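Home | Forums | Laundry & Linen | New posts

Towels: thirds or halves?
23 replies

delwyn_p
Settle a household matter. I fold bath towels in thirds lengthwise, then in half. My husband folds them in half until he loses interest. We have one shelf and 2 systems.

kedwood_tane
Halves. Thirds is for hotels and people who iron socks.

Mereana Pryor
Thirds, fold facing out. Tane, I've seen your linen closet. It's a landslide with a door on it.

kedwood_tane
It's a closet. The door is the whole point.

hatem_l
Depends on the shelf. Mine is 4 inches too shallow for halves, so thirds won without a vote. If I'd had a deeper shelf I'd be a different man.

delwyn_p
He has now read this thread and is citing Tane as an authority.

Mereana Pryor
Oh no.

Tayla T
You're all arguing about the number of folds when the trouble is where you do the folding. Beds are too soft and laps are worse, and I refuse to hear about the top of the dryer. Get a flat table at hip height and even a thick towel will behave. The tan one on the green tabletop, down at the end of my post, is folded over itself with the crease running across the middle, and the right end came out nearly square. Do that first, then fight about thirds.
Like (4) | Share

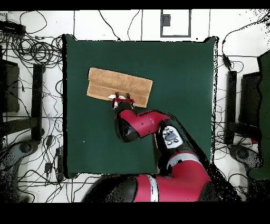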